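Folding large whites on the bed: notes on method

2 Dec 2021

The flat in Skernstead has no table longer than my arm, so large pieces of linen get folded on the bed. I have done it this way since April and have settled on a procedure, which I am writing down mainly because Elikem Ackah asked for it and I kept giving different answers.

The surface first. Pull the bottom sheet tight before putting anything on it. A slack sheet moves with the cloth and every fold you make is then out by the amount it moved. A patterned sheet is useful under white linen, as the edge you are trying to line up shows against it. White on white is hard to judge under a ceiling lamp.

Lay the piece out with the longest hem towards you. Find two corners of that hem and set them down, then walk round and deal with the far side. The far side is where most of the error comes from: the cloth arrives there last and tends to land narrow. Correct it by pulling outwards at the corners. Pulling along the middle of the hem makes it bow and gains nothing.

Make the first fold lengthwise and stop. Check three things before the second:

The folded side should be close to straight from end to end.
The layer underneath should not stick out past the one on top.
Labels should lie flat, inside the fold if possible.

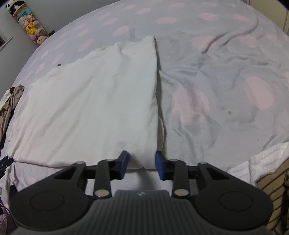
White cloth at the folded stage, right side nearly straight, far end still narrow. Long wrinkles on the left half.

The wrinkles matter less than they look. Long soft ones that run diagonally mean the two layers are slightly out of line with each other, and smoothing by hand will only push them somewhere else. Lift the near hem, shift it a little against the direction of the wrinkle, and lay it down again. Then smooth once, from the fold outwards.

A small peak at the near hem is a different fault. It is spare cloth with nowhere to go. Pinch it, draw it towards you until the hem lies flat, and let go.

After that the folds are halves: across, across again, then once more if the shelf requires it. My shelf is a Plarnia unit from the shop at Brosudside and it is 94 cm wide inside. Two stacks side by side fit if each piece is folded to 4 layers and then rolled at the end – I resisted rolling for a long time, but the stacks lean less.

Fitted sheets are excluded from all of the above. I tuck the corners into each other, fold what results into something near a rectangle and put it at the bottom of the stack.

Next I want to compare line-dried cotton with cotton from the dryer at the Ankrah launderette. The dryer pieces seem to hold a crease less well, but I have not kept notes on it so far.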